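Gripper bench notes - sim side
19 June 2022

Wrist cam view, house scene 14. Comparing the Tian parallel jaw against the Bakstead two-finger, same arm model (Hundberg), same controller, same seeds. Picture handling first, small stuff off the table after if there's time.

Started from the stock Bakstead config, stiffness left alone. Scene loads slow, 874 meshes and most of them are junk we never look at. Should prune. Later.

Wrist cam, fingers closed on the framed portrait in the first, open in the second:

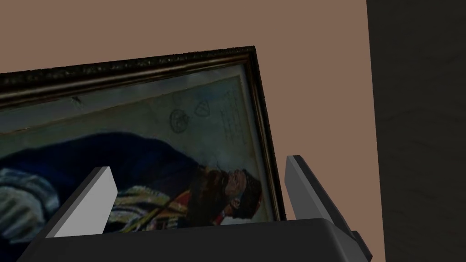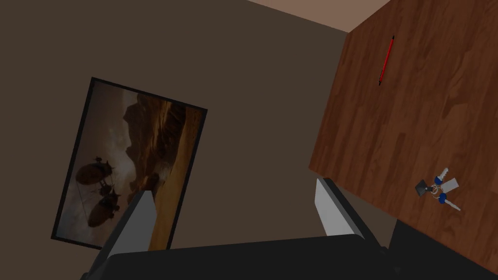 Saturnino Alcaraz wrote back on the thread that the tilt bothers him more than the grip does, that a wrist rolled that far over is the planner picking the first IK answer it finds, and that we shouldn't blame either gripper for a bad wrist angle until we've pinned the roll. Also wants to know why we are testing on framed pictures at all when the Drirumis list is mostly cups and boxes.

Fair on the roll. On the frames - they're thin, flat, long lever arm, they show slip sooner than a cup does. Keeping them.

So, pinned wrist roll to within 25 degrees of level and reran. Notes as they came:

Bakstead, roll free: grip holds through the lift, then the frame starts to creep on the turn. Pads flat against the canvas, contact solver reports two patches then one then two again. Chatter. Force plot looks like a comb.

Bakstead, roll pinned: less creep. Chatter still there. So the chatter is not the wrist.

Tian, roll free: planner failed to find a path on 9 of the seeds, all of them on approach. Wider body, hits the wall in the collision check before the fingers get anywhere. Did not expect that to be the main problem.

Tian, roll pinned: worse, obviously, fewer ways in. The grasps it does get are very steady though. Want that pad on the Bakstead body.

Checked the collsion shape for the Tian body. It's one big convex hull around the whole thing incl. the cable stub. Somebody (me, November) did that to get it loading faster. Swapped in a three-box version and the approach failures mostly go away. Need to rerun everything Tian from the top now, the numbers before this line are no good. Struck them in the sheet, didn't delete.

Friction: both pads were on the same coefficient, which I'd missed. The real Tian pad is softer. Left it equal for today so at least the comparison is geometry only. Write that in the header of the sheet or we'll forget and argue over it again.

Camera mount. Gripper body takes up a lot of the bottom of the view with either hand on. Tried moving the camera up the wrist a bit and tipping it down. Fingertips come in better, but then you lose the far side of whatever is held. Went back to the old mount. Could do two cameras, but the controller loop is already close to late with one stream and I don't want to touch the timing this week.

Controller: impedance vs plain position. Only ran this on the Bakstead. Position mode squeezes until the solver complains and the frame pops out sideways. Impedance is fine if damping is high enough, too low and you get the comb plot again. I now think most of the chatter is damping and the pad contact margin together. Turned the margin down by half, chatter dropped a lot, sim step got slower. Annoying trade.

Small stuff. Pen and keys on the wooden table. Did a few tries at the pen only, top-down, Bakstead. Fingers close, pen rolls toward the palm, lost it on most tries. Keys not attempted - the ring is a thin torus and the collision version of it is a filled disc, so anything we get from that would be fake anyway. Needs a real mesh before it's worth the time.

Open things:
- rerun Tian with three-box body, both roll settings
- send Saturnino the pinned-roll logs, he asked for raw not the plots
- damping sweep, Bakstead, margin at the new value
- key ring mesh
- prune the scene
- ask if the Hundberg wrist limit in our file is the real one or the one from the old arm, it lets the last joint go further than I rememeber

Sheet is in the usual folder, tab named after the scene. Config changes commited on my branch, not merged. Don't pull it until the Tian rerun is in.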